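zasdale-kitchen: a simulated shelf and counter benchmark for arm control

README, last edited 19/04/2018

Contents of this package

Zasdale is a set of simulated kitchen episodes together with the controller, the grasp planner and the scripts that replay and check them. It was put together at Namen to test one thing: how well a planner copes when the same arm has to work low over a counter and then high up against a shelf, without the base moving. The episodes can be used for other purposes, but the fields were chosen with that in mind and some things other people will want (joint torques, sound, people in the room) aren't recorded.

There are 899 episodes in this release. Of these, 103 are held back as the test split and should not be used for tuning. The list of held-back episodes is in splits/test.txt. Please keep to it if you want your results to be comparable with ours.

Folder layout

episodes/ one folder per episode
scenes/ kitchen layouts and object poses
control/ the joint and Cartesian controllers
plan/ grasp planner and path planner
tools/ replay, checking and export scripts
splits/ train and test lists

Each episode folder holds a state log, an action log, a short text instruction and the rendered views. The logs are plain CSV. The first column is always simulation time in seconds.

Installing

You need Python 3.5 or later and a working build of the Arthorpe simulator. Run the setup script from the top folder, then run tools/check_install.py. The check loads one kitchen, moves the arm to its home pose and quits. If it stops at the scene loading step, the path to the scene folder is wrong in nearly every case. Set it in config.ini and try again.

The renderer can run without a display. Pass --headless to any of the tools.

Running an episode

1. Choose an episode and load it with tools/replay.py. By default it plays the recorded actions back at normal speed. Use --step to move forward one control tick at a time.

2. Check the open-finger approach. The Cartesian controller takes a target for the point between the fingertips, and the height limit is measured from the fingertips too. Over the marble the clearance is small, so a wrong tool offset shows up straight away as a contact warning.

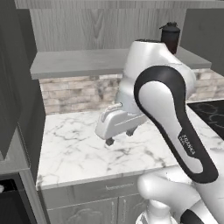
3. Run the planner on the same start state with tools/plan_episode.py. It writes its own action log next to the recorded one and leaves the original alone.

4. Compare the two with tools/compare.py. The output is a table of fingertip position error, joint distance travelled and number of contact warnings.

Control

The control loop runs in fixed steps of simulation time. Actions are a change in gripper position, a change in gripper rotation and a finger command. Rotations are stored as axis and angle. An older internal version used Euler angles, and a few files on the Namen server still do, so don't mix the two.

The Cartesian controller uses damped least squares. Damping is set per joint in control/gains.ini. The values there work for the poses in this release. Near full reach the arm will slow down before it gets to the target, and that is expected.

The finger command is a width, not a force. Soft objects are modelled as rigid bodies with a high friction value, so a sponge does not squash when gripped. If you close the fingers well below the width of the object you will see jitter in the contact log.

Planning

The path planner is a plain sampling planner with a shortcut step at the end. It checks the arm, the gripper and whatever is being held against the kitchen geometry. The held object is added to the gripper's collision shape once both fingers report contact. Leaving this out gives paths that look fine for the hand and then drag the object through the front edge of the shelf.

Shelf moves are the harder group. The hand has to come in nearly level, with the elbow well back, and anything already standing on the shelf narrows the choice of approach. The planner tries 32 approach directions for each shelf target and keeps the cheapest one that is free of collisions. Counter targets use the same code with a smaller set.

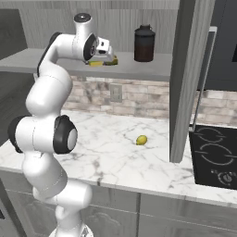

Known issues

Contact is sometimes reported one tick late at the shelf edge. The check script allows for this.

The cooktop is treated as part of the counter for collision. There is no heat model and the burners can't be switched on.

In 74 episodes the instruction text names an object with a different word from the one in the scene file. The pairs are listed in scenes/aliases.csv and the loader reads them by default.

See-through materials come out too dark in the depth export. Use the segmentation view for the bottle and the canister.

The --step option ignores the speed setting.

Licence and reuse

The scripts are under the BSD licence. The episodes may be used and passed on for research as long as this file goes with them. The path shortcut code was adapted from the Aydoğan planning tools and keeps its own notice in plan/NOTICE.

Report problems on the tracker, with the episode name and the full output of tools/check_install.py.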